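3.2 Household textiles and the measurement of replacement

Most household spending surveys ask respondents what they bought and how much they paid. Few ask what the purchase replaced. For textiles this matters, because bedding, towels and covers often stay in the home long after they have given up their first use. A striped sheet may become a dust cover, then a set of cleaning rags, and at no stage does it appear in the accounts as waste. Earlier work in Greria treated every purchase as a one-for-one replacement and so overstated the rate at which textiles leave the home.

The present study draws on 357 households in two districts, Ruawai and Barnetti. Each household kept a textile diary for the month of May, in which members entered every item that was bought, given away, mended, cut up or thrown out. The diaries yielded 2,982 entries. Of these, 682 recorded a change of use within the home – the category that standard surveys leave out.

Entries were coded by item type, fabric pattern and stated use. Pattern was included at the request of the district offices, which had noted that plain and patterned goods were stored and passed on differently. Where an entry covered a mixed pile of plain and striped cloth (Figure 2), coders assigned each fabric its own line and linked the lines by a shared household number. 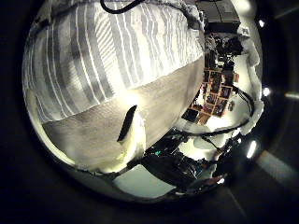 Figure 2. Striped white-and-gray fabric beside plain gray fabric.

Coding was done twice, by separate teams, and differences were settled by discussion. The most common source of disagreement was the word "old." Some respondents used it for any item more than a year in the home, while others kept it for items no longer fit for guests. We kept the respondents' own wording in the data file and did not try to convert it into years.

Two patterns stand out. First, change of use was more common in Barnetti, where homes are larger and storage is easier to find. Households in Ruawai tended to give items away at the point where Barnetti households moved them to a second use. Second, mending and change of use rarely occurred together. A household that mended a sheet usually kept it as a sheet, and a household that cut one up had seldom mended it before.

The diaries have limits. One month is short, and May falls just after the spring cleaning period in both districts, so some discards will have taken place before recording began. The Dronine panel, which follows the same homes over a longer period, will allow a check on this point. Until those data are released, the figures given in Section 4 should be read as describing a single season. They are not adjusted for household size, which is taken up separately in Section 5.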